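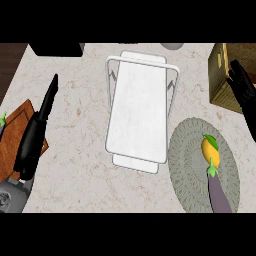
Hi all,

Jolien Dijkstra wrote:
> Can the Clandham team send the kitchen sim settings before
> the March meetup? Ours keeps dropping the lemon, and we'd
> love to know what friction you're using.

Sure thing, Jolien! The settings are in the Buchanan folder now (sorry, I'd only put them on my laptop). We've run 475 episodes so far and want 1000 before we train anything. Seed 3218 is a good one to start with.
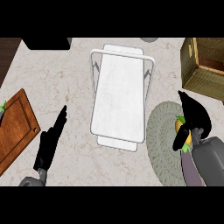
Page last modified: March, 8:40 pm

For the grip, try coming down on the lemon from above with the right arm, and keep the left one parked between the cutting board and the rack. I kept bumping the eggplant until I slowed the wrist way down (eight tries, ugh). Does Budham have the same placemat file as us? If not, grab ours too, it's in with the settings.

See you at the meetup!

Vandotau list, Clandham robotics club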